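Cómo ordenar los cuencos de uso diario sobre una mesa blanca

Guía de Teodor Wasilewska para la sección de mesa y cocina de Calla

El procedimiento que sigue sirve para una mesa de comedor o una encimera auxiliar en la que se preparan y se sirven platos a diario. Se aplica a cuencos hondos, de boca redonda y sin asas. Los platos llanos y las fuentes tienen otro reparto y no se tratan en esta página.

Material necesario

Un paño de microfibra limpio, un segundo paño de algodón para secar, jabón neutro, una cinta métrica y lápiz blando. Si los cuencos se van a guardar apilados, conviene tener a mano discos de fieltro o de papel de cocina cortados a medida.

1. Despejar y limpiar la superficie

Retire todo lo que no vaya a usarse en la comida. Pase el paño húmedo con unas gotas de jabón, en pasadas paralelas al lado largo de la mesa, y aclare con el mismo paño bien escurrido. Seque con el de algodón. En una superficie blanca los restos de jabón dejan velos que se ven a contraluz; agáchese hasta la altura del tablero para comprobarlo y repita el secado donde haga falta.

2. Revisar los cuencos

Pase la yema del dedo por todo el borde. Una mella pequeña se nota antes al tacto que a la vista. Separe las piezas dañadas y destínelas a otro uso que no sea el servicio. Revise también la base: si tiene un anillo rugoso sin esmaltar, puede rayar el tablero al arrastrarla. En ese caso el cuenco se levanta siempre para moverlo, aunque sea un palmo.

3. Marcar la posición

Mida 10 cm desde el canto de la mesa hacia el interior y haga una marca ligera a lápiz. El punto del cuenco más próximo al comensal debe quedar sobre esa marca. Entre centros de cuencos vecinos deje 53 cm; con menos distancia los codos se estorban, sobre todo si hay sillas con brazos. Cuando el cuenco es de preparación y no de servicio, la distancia al canto puede aumentarse, pero no reducirse.

4. Colocar la pieza

Baje el cuenco en vertical hasta que apoye toda la base. Suéltelo y compruebe con dos dedos que no cabecea. Si se mueve, gírelo un cuarto de vuelta y pruebe otra vez - las bases hechas a mano rara vez son planas del todo. Borre la marca de lápiz con el paño seco.

El color influye en lo que se ve desde la silla. Un cuenco beige claro sobre tablero blanco ofrece poco contraste en el borde, y con luz frontal la silueta se pierde. Una luz lateral suave dibuja mejor la boca y deja una sombra en el interior que permite apreciar la profundidad. 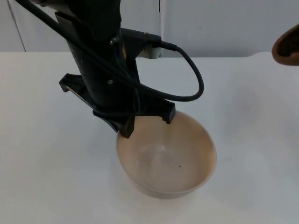 Oltisska, 5 de noviembre de 2023

La combinación de beige y blanco admite casi cualquier contenido. Las cremas de calabaza, las lentejas y las ensaladas verdes destacan bien; el arroz blanco y el yogur, bastante menos. Para estos últimos es preferible una pieza oscura o, al menos, un mantel individual de tono medio debajo.

5. Llenar

En un cuenco hondo, el nivel de los líquidos debe quedar dos dedos por debajo del borde. Los sólidos pueden subir algo más en el centro, sin tocar la boca. Sirva con cazo y apoye el pico del cazo en la pared interior para evitar salpicaduras. Si cae algo sobre el tablero, retírelo enseguida; la cúrcuma y el pimentón tiñen los tableros blancos lacados en pocos minutos.

6. Lavar y guardar

Los acabados brillantes se lavan con esponja blanda. El estropajo los matea y el daño no se recupera. Deje escurrir boca abajo sobre una rejilla, no sobre un paño, para que circule el aire. Guarde los cuencos en pilas de cuatro como máximo, con un disco de fieltro entre piezas. La balda necesita una altura libre de 36 cm para sacar la pila sin inclinarla.

Problemas frecuentes

El cuenco deja un cerco en la mesa. Suele ser agua retenida en el anillo de la base. Séquelo antes de colocar la pieza y frote el cerco con el paño apenas húmedo.

Dos cuencos se han quedado encajados. Ponga agua fría en el de arriba e introduzca el de abajo en agua templada, nunca muy caliente. Espere un par de minutos y separe girando, sin tirar.

La superficie pierde brillo. Puede tratarse de cal. Aplique vinagre de limpieza rebajado a partes iguales con agua, deje actuar dos minutos y aclare.

Revisión del texto: Anitha Naidu. Las medidas de la balda y de la separación entre centros se corrigieron en septiembre, a partir de una observación de Njoroge Waweru sobre las mesas estrechas.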